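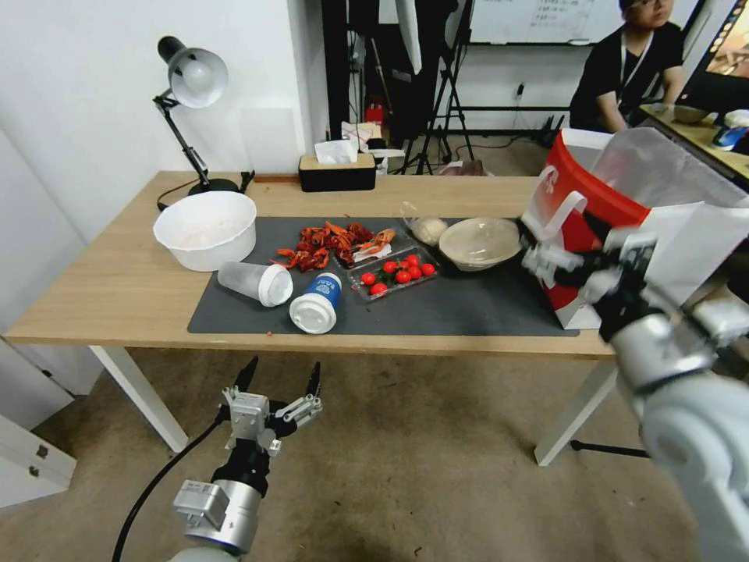
Table after lunch: crayfish on the gray mat, tomatoes, bun, the two cups.

September 2024

Clearing the lunch table, notes for me and Ylva. The crayfish must go first. Some of them lie on tissues, so I take tissue and crayfish together and put them in the big white bowl. Close the lid of the tomato box before moving it. The bun stays in its bag.

Cups: both were lying on the side. Lids off, then paper and plastic in separate bins.

The mat I wipe with Culel, 3 sprays, and wait a little. In March we used Lema and the smell stayed until evening. Ask Auður if she wants the paper bag with the red print, otherwise it goes to paper also. Carpet under the table needs vacuum.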